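Rastari Robotics Club Enters Tidying Contest, Asks Public for Mess

PENDENORA – The Rastari Student Robotics Club will compete in July's Trekum Household Challenge, in which machines put away other people's belongings while judges look on. The club's entry is called Ekwueme. Its record with teaspoons is improving.

Members do not program Ekwueme move by move. They do the chores themselves with a gripper in each hand, again and again, and the software learns from the recordings. The club has logged 125 of these sessions so far and hopes to finish 60 more before the contest.

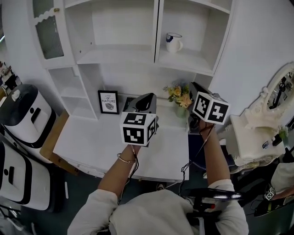 A club member works at the practice desk with a pair of hand-held grippers. Photo: Rastari Student Robotics Club

"I joined to get out of cleaning my room," said club president Zoi Tsoukalas. "I have now cleaned the same desk more times than my mother has asked me to, and she has asked a lot."

Faculty adviser Spyros Zervas described the season as "educational, mainly for me." He credits the six student members with rewriting the training software twice, once on purpose.

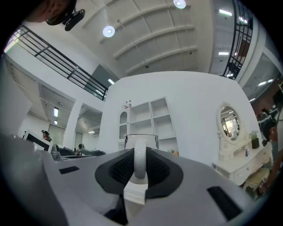

Contest rules give each team 40 minutes to clear a furnished room it has never seen. Points come off for breakage and for hiding things under cushions, a clause added after last year's final. Rastari placed second in that final and has no comment on the cushions.

The club meets Monday at 4 p.m. and welcomes donations of unbreakable household clutter. Please, no more mugs.

Media contact: Viera Vlček, Rastari Student Robotics Club, Pendenora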